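**Thread: Went to the Terkham open day – two arms, one C-clamp, long post**

**jpaiva_shop** wrote:

Okay, I promised a write-up for everyone who couldn't make the drive to Pustdale, so here goes. March 12, 2023, doors at ten, and I was in the parking lot well before that with a thermos (no regrets!).

If you haven't been, Terkham is the small automation workshop behind the old Henriques furniture store. They open up once a year and let people stand right next to the benches and pester the staff. Deolinda Arruda ran the robot corner and she was wonderful – she let people interrupt, and she went back and repeated bits whenever a new group wandered in.

I'll go bench by bench.

### 1. The two-arm bench

I spent most of my day at this one. Two arms with those glowing teal rings at the joints, on an aluminum slat bench, with a long varnished board laid down the middle as the work surface. The job was handling a black C-clamp and a little white plug adapter, which sounds like nothing until you've tried to get a gripper to behave around a shape like that. I loved it! 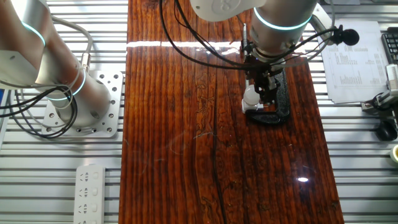
### 2. The sorting bench

Smaller crowd here, and a simpler task: fasteners into trays. Amândio Mendes had it running from a laptop and told us it had done 664 picks that morning before he stopped for coffee. My nephew wanted to know if it could sort Lego. Amândio said bring some next year, and I fully intend to.

### 3. The talk

Forty minutes in the back room on how a shop with four people got started in automation. Good slides, terrible chairs. Their first used arm came out of a plant in Lenasley and sat in a crate all through January while they argued about where to bolt it down.

More pictures when I've sorted them out. Ask me anything!

---

**millwright_al** wrote:

Thanks for this, great read. I'll be the grump though. Why use shiny varnished wood under the thing? If there's any vision involved you're asking for trouble with glare. I'd have put down gray rubber matting and been done with it.

---

**azevedo_albertina** wrote:

I was there too! I think I was behind you at the two-arm bench, green scarf.

@millwright_al I had the same thought and asked Deolinda. Her answer was that real customers have real tables, and she would sooner find out about reflections in her own shop than in somebody else's. I thought that was fair.

---

**millwright_al** wrote:

Fair for testing. For an open day I'd still want the version that works first time, every time. People remember the fumble.

---

**jpaiva_shop** wrote:

See, I disagree! I'd much rather watch them try something awkward. A demo where the arm moves a foam cube from A to B forever tells me nothing about whether it would survive five minutes in my garage.

And the clamp is a properly awkward thing. It's a big C with a screw running across, and the adapter sits in the mouth of it with its two prongs up, between the screw pad and the fixed jaw. You've got very little room to come in from the side. I was leaning over trying to work out how I'd even hold it myself. 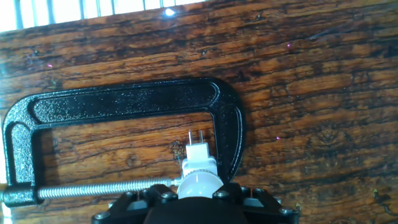 I asked what happens if you come in at a slightly wrong angle, and Deolinda said you mostly learn patience. She also said they like ordinary hardware-store stuff for this because you can replace it the same afternoon.

---

**h_correia** wrote:

Henrique here, I help out at Terkham a couple of evenings a month. Glad you all had a good time. @millwright_al we have had the rubber mat argument in the shop more than once, so you're in good company. I'm on the mat side, for what it's worth, and I lose every time.

---

**millwright_al** wrote:

Vindicated. Partly.

---

**sawdust_and_solder** wrote:

What does a used arm cost these days? I have a bench and no sense.

---

**h_correia** wrote:

Varies so much I don't want to throw a number out. Budget for the gripper and the cabling separately. I spent 195 dollars on connectors and cable ties for my own little setup at home, and I thought I already had everything.

---

**azevedo_albertina** wrote:

Cabling, yes. I took a long look at how the cables were routed around those arms and went home and redid my whole CNC. It's still a mess – a slightly better mess.

Is anyone going to the Lenasley meetup? I have two spare seats in the car if you can stand my music.

---

**jpaiva_shop** wrote:

Me! Me and the nephew, if you have room for a kid and a box of Lego. He says there are 2000 pieces in it and I'm not checking.

---

**azevedo_albertina** wrote:

Seats are yours. Lego goes in the trunk.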